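Notes for Week 6: Comparing Grippers in Simulation

Reading for this week: the lab manual section on contact parameters, and the two-page sheet on recording trials. Bring your trial sheets from last week. You will need them for the second half of the session.

1. Where we are

Last week each group got its arm model moving to a set of target poses and checked that the wrist ended up where the controller said it did. This week the arm stays the same and the gripper changes. We compare three finger designs on one arm, in one kitchen-type setting, with the same set of objects.

The three designs are:

Falton: parallel jaw, flat black finger pads, short stroke. This is the baseline. Every group runs it first.

Canum: parallel jaw with a longer stroke and a shallow V cut into each pad. Made for round things.

Moschos: two curved fingers that close on an arc. The tips meet before the base of the fingers does.

All three are driven through the Wodley controller, so the command format does not change. What changes is the closing width, the contact area and how far the fingers reach below the wrist flange. If you forget to load the new flange offset when you switch from Falton to Moschos, the arm will drive the fingertips into the counter on the first approach. The log will show this as a force spike right before contact with the object. Check the offset before you blame the planner.

2. What we are measuring

A trial is one attempt on one object from one starting layout. For each trial record:

Gripper and pad setting
Object
Approach direction (top, side, angled)
Whether the fingers closed on the object
Whether the object left the surface
Whether it was still held at the end of the hold
What else moved

The hold is 2 seconds, measured from the moment the wrist stops rising. Do not count a lift as a success if the object drops during the hold. Write it down as "lifted, not held." Several groups mixed these up last week and the totals could not be compared.

The last line, what else moved, is the one people leave blank. Fill it in. A gripper that gets the object every time and pushes over its neighbors is worse for our purposes than one that misses now and then and leaves the rest alone. If nothing else moved, write "none." A blank means you did not look.

3. Number of trials

Each group runs 64 trials per gripper, split evenly over the starting layouts in the shared folder. Use the layouts in file order. Do not skip one that looks hard, and do not rerun one that went badly. If the simulator crashes in the middle of a trial, mark the row as void and run the same layout again with the same seed.

The time limit for a trial is 300 simulation steps from the first closing command. If the object is not off the surface by then, stop and record what you have. The limit applies to all three designs, including Moschos, which closes more slowly.

4. Force settings

Start with the closing force at 70 percent of maximum for all three designs. After the main set you may do a short extra set at one other value of your choice. Keep those rows on a separate sheet.

Higher force is not always safer in the simulator. With hard objects and hard pads, a high closing force makes the contact solver push back, and the object can shake in the fingers or shoot out sideways. If you see shaking, write it in the notes column with the step number. Do not change the contact parameters to get rid of it. We want the same physics for everyone, including the parts that are not very good.

5. Thin, flat objects

Flat objects give the most trouble, so we spend some time on them in class. A flat object lying on a counter has very little side for the fingers to press on. The pads either land on top of it or close over it and touch each other. It helps a lot if the object is standing up or leaning on something at the start.

Once a flat object is held upright, the questions change. How much of the face is covered by the pads? Does it swing around the line between the two pads? A long object held near one end can turn under its own weight, and a narrow pad does less to stop that than a wide one.
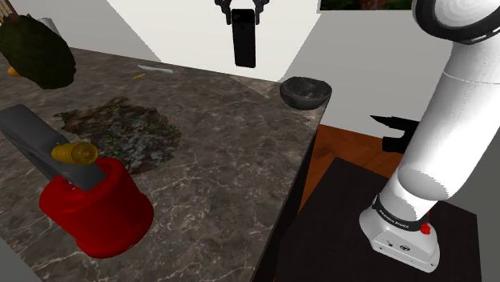
Figure 1. Panda-type arm in the kitchen layout, with a black phone-shaped object held upright above the counter.

Use the figure to practice the trial sheet. Only some of the columns can be filled in from a single still. The object is off the surface, so that column is yes. The hold column has to stay open, as does the column for what else moved, until you have the start state of the layout and the full log.

Look also at the clutter on the near part of the counter. A gray slab rests across the top of the red cylinder, and a small yellow item sits on the slab. A stack like this is easy to disturb with a wide-open gripper. When you plan a path over the counter, set the clearance from the top of the stack and include the hanging part of the held object. The planner does not add that length for you unless the object has been attached to the wrist in the model.

6. To hand in

One trial sheet per gripper, with the void rows left in
One page comparing the three designs, with a table of held, lifted but not held, and not lifted
Two short log extracts, one from a trial that worked and one that did not, with the step of first contact marked

On the comparison page, say which design you would pick for the kitchen layouts and which objects it fails on. If two designs come out close, say so. Sheets go in the group folder before the start of the next lab session, and the file name should begin with your group number.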